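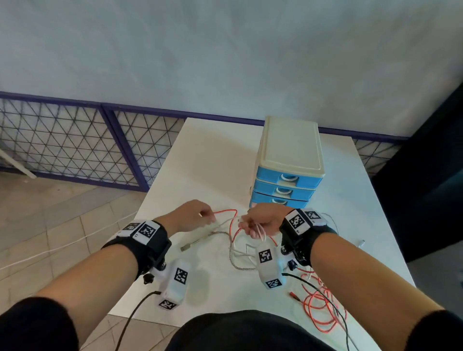
Ticket: cable drawer, second floor workroom, Jullstead
Opened by: Tiina Karppinen
Assigned to: Ilídio Simões
Opened: 26 December 2021
Status: Closed (with reservations, see last entry)

Problem as reported

Cables in the shared drawer are in one knot again. People take what they need by pulling until something comes loose. Two of my tablets have been charging on and off for weeks and I suspect the cables, not the tablets. Fidum support told me to "try a known good cable." I would love to. Which one is that? Everything goes back in the same drawer whether it works or not.

Request: untangle the lot, test it, throw out the dead ones, and put the rest back in some way that lasts longer than the last attempt. I have read the Nenddale tidy-up guide and I don't believe in it.

Tiina K.

Reply, Ilídio Simões

Picked this up. Before I start, can you confirm the following?

- Which tablets are affected, and do they fail with any cable or only certain ones?
- Is the wall charger always the same one?
- Is anything in the drawer spoken for? I don't want to bin something that somebody thinks is theirs.

I'd suggest the Nenddale guide as a starting point all the same. It's short.

Reply, Tiina Karppinen

Both of the Neves tablets. They fail with some cables and not others, but I can't tell you which, given that half of them look alike once they're in a lump. Wall charger is the same one every time and it runs my phone fine.

Nothing is spoken for. I asked. One person said "maybe the red one" and there is more than one red thing in there, so I'm ignoring that.

About the guide: step one is "gently shake the bundle." I shook it. It got tighter.

Log, untangling

Emptied everything onto the white table by the window. Notes as I went, for whoever does this next.

Shaking. Skipped. Tiina is right, it does nothing for a knot with plugs in it. The plugs act like hooks.

Finding the ends first. This worked better than anything else. The guide says to start in the middle where the knot is worst, and I'd call that bad advice. Pick one plug, hold on to it, and follow its cable back with the other hand. Where it dives under something, lift the something. Don't pull.

Thin red against white. The thin red cable had wound itself in with the white one, and those two took the most patience. Red is at least easy to see. I pinched it between my fingertips and kept the white loop open with the other hand. If you let the loop close you start over, and I started over more than once.

Braided gray and white, USB. Came away early and lay flat without any argument. The braid doesn't grip the others the way the smooth jackets do. I'd buy braided next time, though I know the packaging makes big promises about how long they last and I have no way to check those.

Thicker handling. The guide tells you to roll a stubborn knot between your palms. I gave it a fair try on a scrap piece first. It rolled into a neater knot.

Total time for the untangling was 42 minutes. The guide promises 3. I don't know whose drawer they timed.

Reply, Tiina Karppinen

42 minutes is less than I'd feared. Still, being untangled doesn't tell me they work. What did the tests show?

And please don't count "the light came on" as a pass. The light comes on with the bad ones too. That's the whole complaint.

Log, testing

Agreed on the light. I used one Neves tablet and the same wall charger throughout, and left each cable that fits it in for 30 minutes with the screen off. I wrote down the battery reading before and after. If the number hadn't moved by a clear amount, I bent the cable a little near each plug and watched for the charging sign to drop out.

What I found:

- Braided USB: good. Steady climb, no dropouts when bent.
- White cables: mixed. One charged properly. Another showed the charging sign and gained almost nothing, and it cut out whenever I touched it near the plug. I'd put your tablet trouble down to that one, but I can't prove it was the cable you had in on the bad days.
- Red ones: doesn't apply. They don't fit the tablets, so I can't say anything about their health. Coiled and kept.

I tried the second Neves tablet with the good white cable afterward. It charged normally. The tablets look fine to me.

Reply, Tiina Karppinen

"Look fine to me" is what Fidum said too, but at least you plugged something in.

Two questions. First, would the bad white cable have shown up as bad if you hadn't bent it? Second, what stops this from being one big knot again by the middle of January?

Reply, Ilídio Simões

First: yes, because of the battery reading. It would have taken longer to be sure. A cable can pass today and fail next month, so I'm not calling the others good forever.

Second: nothing stops it completely. What I've done is this.

1. Each cable is coiled in loose loops and closed with a strip of hook tape. Loose on purpose. Tight coils strain the cable next to the plug.
2. Plugs are tucked inside the tape so they can't catch on the neighbors.
3. Tested cables have a dab of green paint pen on the plug. No green, no promise.
4. The bad one has been cut through and put in the electronics recycling. I cut it because the last dead cable I threw out came back.

The drawer dividers from the guide's shopping page hold 800 grams per slot, if you trust the label. I didn't order any. A divider won't help if people drop cables in without closing the tape.

Reply, Tiina Karppinen

I checked the drawer this morning. Coils still closed, except the long red one, which somebody has used and dropped back in open. So that took less than a day.

Both tablets charged overnight on green-marked cables and were full when I unplugged them. One night is one night. I'm willing to have this closed, but if either of them is low again in January I'm reopening it under the same number and I'd like it to go to you and not back to Fidum.

Closing note, Ilídio Simões

Closed at the requester's agreement. Cause: probably one faulty white cable, not confirmed. Red coil taped up again. Comments on the Nenddale guide have been sent to the people who keep it, with a request to drop the shaking step. No answer yet.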